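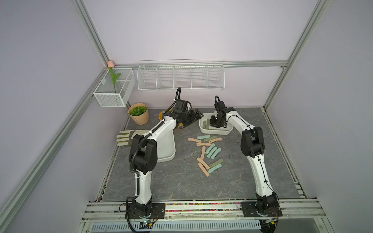
I moved to Stiststead in November, and the first thing I learned about the town is that the bus number 19 does not come when the paper says it comes. The second thing I learned is that people here say "you're good" when they mean "no, thank you," and also when they mean "please pass," and also when they forgive you for stepping on their foot. I studied English for many years and I passed my examinations well. This phrase was not in any of them.

I want to write today about speaking in a second language when you are tired. I have thought about it the whole winter and I have never seen it described in the way I feel it.

In the morning my English is quite good. I can explain to the landlord that the heating in my room makes a noise like a spoon in a glass. I can make small jokes. By four in the afternoon the words start to go away, and they go in a strange order. First I lose the small ones, "on" and "at" and "in." Then the names of kitchen things. Last month I stood in the hardware store and could not find the word "sieve," so I told the man I need a bowl with many mistakes in it. He understood me immediately and took me to the right shelf. I still say it this way at home.

By the evening I can listen but I cannot answer. My neighbors invited me for dinner in my first weeks, very kind people, and after the soup I was only nodding. I am afraid they thought I was bored with them. I was following every word, only my own sentences came ready when the subject had already changed two times. I had a really good story about a goat, and I carried it through the whole dinner and brought it home again.

My mother tongue is what we speak in Verach, where I grew up. It is a small dialect and it has a lot of words for weather and not so many for feelings. When I call home on the phone my sister says that I now speak it with pauses. She says I sound like someone reading a letter. This hurt me a little. I had thought that the new language would be put beside the old one, as you put a second chair to the table, but it seems they have to share the same chair for some time.

What helps me? I will write it down, maybe it is useful for somebody in the same situation.

I read aloud for 10 minutes before I go to work. Any text is good. At the moment I have an old novel by Benítez in translation, 307 pages, from the box of free books by the library door. The story is rather slow and there is too much about the family's vineyard, but the sentences are long and the mouth has to work. I do not look up the words while I read. I underline them in pencil and look at them on the weekend, and half of them I have understood by then without any dictionary.

I also stopped apologizing for my accent. In the beginning I started every telephone call with "sorry for my English." Then the other person has to say "no, no, your English is great," and we have both lost time and are both embarrassed. Now I say my name and what I need.

And I go to the market at Brullitlow, where everyone is in a hurry and talks fast. The woman with the apples does not slow down for me, and I am grateful for this. The first time I came home with a kind of apple that I did not want. Now I ask her which ones are good for baking and she tells me, and then she tells me about her knee, and I can say something about the knee too.

The dinner with the neighbors will be repeated next month, this time in my apartment. I asked them to come at noon.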